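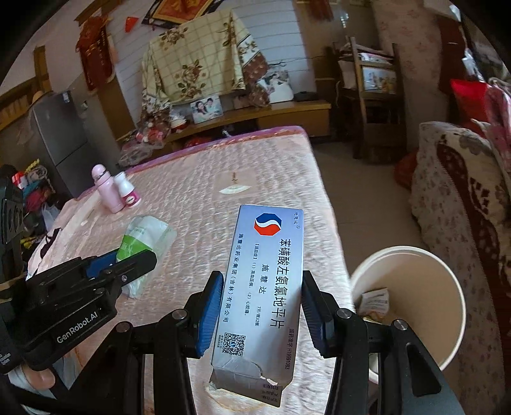
Keep the box, even once the flap gives out.

In Defense of the Beat-Up Medicine Box
Tuesday, by the Mahawong Kitchen Table columnist

I have a friendly fight going with every tidy person I know, and it's about medicine boxes. They want the box gone the minute the pills come home. Pop out the blister cards, drop them in a cute little bin with a lid, recycle the cardboard, done! And I get it, I do. Boxes are mostly air, and a drawer full of them looks like a tiny warehouse.

But look at how much is printed on one. The name of the drug, big and black. How many tablets on a card and how many cards (seven and two, on the one up top). What it's for, which in this case is high blood pressure and angina. Who made it, the approval number, a QR code, and then the date and batch down on the flap, which is of course the part everybody rips to shreds getting in. Mine all look like a raccoon opened them.

I went the pretty route once, when I moved to Gernden. I bought a Skomport drawer set with four clear trays and spent a whole evening decanting. It was gorgeous for 30 days or so. Then the pharmacist asked me on the phone for a batch number and I stood there holding a strip of foil with half the print torn through. I had four cards that looked nearly the same and no idea which was the old one.

So now everything stays in its box, standing on end, name facing out. If the flap is wrecked I copy the date onto the front with a marker before I tape it up. Crinkly plastic packets get their own tray, because they slide under everything and hide. And once in November I dump the lot onto the table, cloth and all, and go through it piece by piece. Anything past its date goes back to the pharmacy.

My sister-in-law still uses the cute bins. We've agreed to stop discussing it at dinner.

Contact the Mahawong Kitchen Table | © All rights reserved | Back to top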